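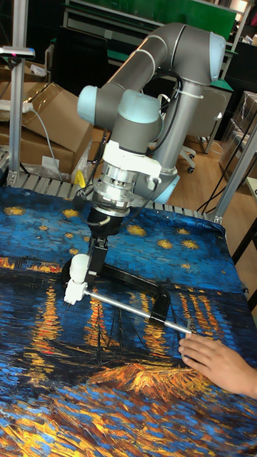

Malcombe Hand Tool Library
Minutes of the monthly meeting
May 15, 2025
Back room, Onyshchenko Hall

Present: the loan desk, the repair bench, the sewing table, the members who run the beginner sessions, and several newer borrowers, who were very welcome. Apologies received from the sharpening bench.

1. Minutes of the last meeting

Read and agreed, with one correction. The coping saws went to the school on a long loan and are still ours. The word "donated" is to be taken out.

2. Loan desk

It has been a great spring at the desk. Clamps went out more than anything else, ahead of the hand drills for the first time since January, and the bar clamps in particular barely touch the shelf. The desk asked that we all keep reminding borrowers to book ahead for weekends.

The new return card is working very well. Borrowers tick "fine," "stiff," or "needs a look," and a surprising number of people add a note in the margin, which the repair bench loves. Someone returning a block plane wrote half a page on the shelf they'd made with it. It was read out and got a round of applause.

Loan periods were discussed again. Clamps are often wanted for one evening of gluing and then sit in a hallway until the due date. Agreed to try a 2-day loan for clamps, with the ordinary 10-day loan kept for everything else. The desk will reprint the card.

3. Table cloths

The sewing table was thanked warmly for the printed cloth with the night river on it. Everyone likes it! It makes the back room feel like somewhere you'd want to sit down, and a newer borrower said it was the reason she came over and asked what we did.

There was a good long talk about whether a patterned cloth is sensible for tool work. Points made:

- Small screws and washers are hard to find against the gold stars and the orange reflections. The sewing table suggests a shallow tray for loose parts.
- A cloth saves the tabletop from scratches, and tools can be laid down without the clatter.
- It must come off for anything with oil or glue. Please fold it and put it on the shelf, and don't push it to one end of the table.
- Plain canvas would be easier on the eyes for sorting. Some support for this, but nobody wanted to give up the stars.

Agreed to keep the printed cloth for talks, sorting and dry work, and to make a plain one for repair evenings. Caketti Fabrics on the corner has canvas remnants, and the sewing table will go and look through the bin. A budget of $9 was approved for thread and edging.

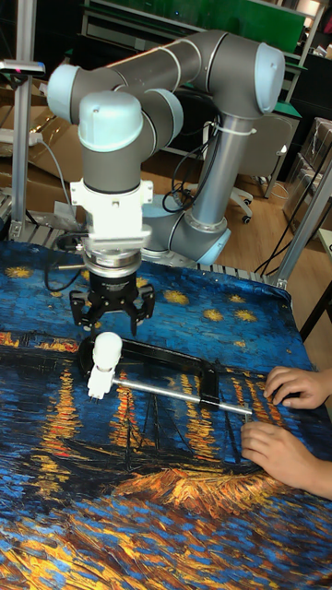
4. Clamp checks

The repair bench would like every clamp looked over before it goes back on the shelf, and has written a short routine that anyone can learn in an evening. The bench prefers that we check them lying down on the table, where both hands are free. Laying the tool flat, with the black frame on the cloth and the long silver rod stretched out beside it, also makes it easy to sight along the rod for a bend. The white plastic part at the end deserves its own look, as plastic ends get dropped on concrete floors and the cracks start small.

The routine as agreed:

Wipe the frame and the rod with a dry rag.
Look along the rod from one end, then from the other.
Turn the handle all the way in and all the way out. Note any stiff spot on the card.
Check that the pad still moves and hasn't picked up old glue.
Look at the frame for twist. If in doubt, hold it against a straightedge.
Hang it up with the jaws slightly open.

A borrower asked whether oil was needed every time. The bench says no. A drop on the thread when it feels dry, wiped off well, is plenty, and too much ends up on somebody's nice pale maple.

There was real excitement about the glue question. The bench has been trying Cellilex paste on dried wood glue and is delighted with how it lifts off metal pads. It hasn't been tried on plastic handles, and nobody should do so on library tools until the bench has tested it on a scrap handle. Results at the next meeting.
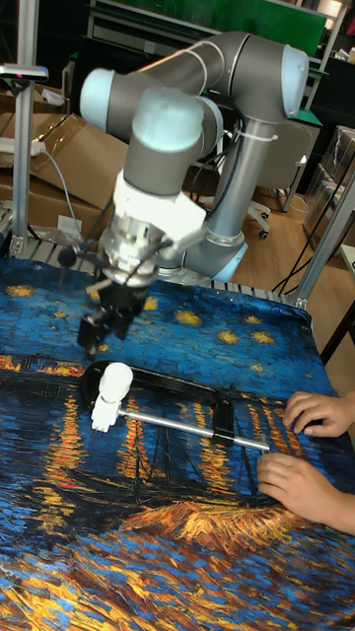

C-clamp laid flat on the printed cloth, white handle at the left end.

5. Beginner session: "Hold It Still"

The clamp session is going ahead and the outline is looking terrific. The idea is that people arrive knowing nothing and leave having glued up a small picture frame. Sessions will run for 2 hours with a break for tea in the middle, which is also when the glue gets left alone.

The session group would like to open with names of parts, since so many questions at the desk come down to "the twisty bit." Frame, screw, handle, pad. These will be written large on a card for the wall. After that comes a go at choosing the right clamp for the job, then scrap blocks to keep from denting the work, then how tight is tight enough. The last one got everybody talking. The bench's advice is to stop when a thin line of glue shows along the joint. One member uses wax paper under everything and made a very good case for it, and it's been added to the supply list.

Hands came up too. Beginners tend to hold the far end of the screw while turning the handle, and we should show them early on where fingers can rest and where they get pinched.

Scrap pine is in good supply. Anyone with offcuts of something harder, please bring them in, the short ends are fine.

6. Shelves and labels

The long shelf has been cleared and it looks wonderful. Clamps now have the left side, sorted by how wide they open, with planes and spokeshaves to the right. Outlines will be painted on the backboard so that a gap shows at a glance. Colors were put off to next time after a lively exchange over whether the outlines should match the cloth. Dark blue was ahead when we stopped.

7. Any other business

The drawer under the window sticks again. Candle wax first, plane second.

A tin of brass screws was left on the doorstep with no note. Thank you, whoever you are, they're lovely.

Please return tea mugs to the hall kitchen.

Actions

Loan desk: reprint the loan card with the new clamp period.
Sewing table: canvas, thread, edging, parts tray.
Repair bench: test the paste on a scrap handle, type up the clamp routine.
Session group: parts card for the wall, supply list, wax paper.
All: hardwood offcuts.

Next meeting in the same room, at the usual time.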